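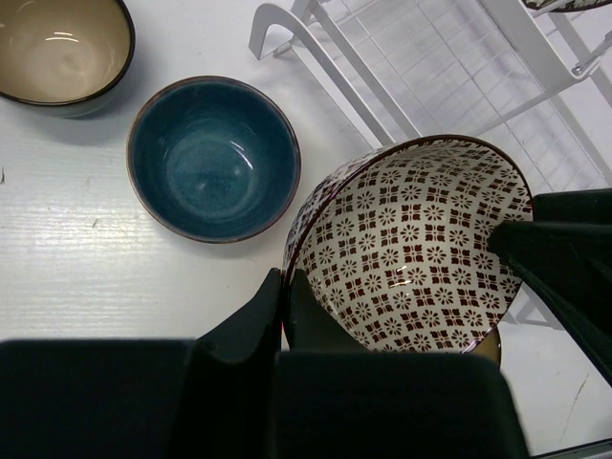

Livard open day at Heltadside - anyone else go?

tarp_and_rope
Posted July 30, 2023
Went along yesterday. Free parking, decent sausage roll. The main event was the arm doing bowls and a dish rack, which drew a bigger crowd than the welding cell. Ulla Saarela gave the talk and quoted 96 per cent successful grasps over 200 tries. I asked whose bowls. Hers, same set every time.

mildred_k
I was at the early session and thought it was great. Glazed bowls are slippery and shiny and the thing has to find the rim. My nephew can't manage that and he's 14.

tarp_and_rope
Your nephew doesn't need a bloke standing next to him with a stop button.

ohmslaw53
Every arm at every show has a stop button, that's a safety rule. Fair point about the bowls though. Did anyone hand it one from home?

mildred_k
A lady offered her mug and they said not today.

tarp_and_rope
There you go. Also no grease, no cutlery, no stacked plates. I've washed up in a pub kitchen and I never once got three bowls spread out nicely on a white table.

gantry_gav
Bit harsh. We had the Vondráček people out to our place in June and their demo was a video. At least Livard ran theirs live in front of people who could heckle.

tarp_and_rope
Live, yes. I'll give them that. What colour was the brochure, though? Glossy, with "kitchen ready" on the front.

ohmslaw53
I'd want to know what they count as a grasp. If it picks the bowl up and then sits it crooked in the rack, is that in the 96 or out of it?

mildred_k
I didn't think to ask. She did say placing was scored separately.

ohmslaw53
And the placing number?

mildred_k
Wasn't on the slide.

gantry_gav
They're doing it again at Trundov, no date yet. I'll bring a greasy roasting tin if someone else asks about the rack.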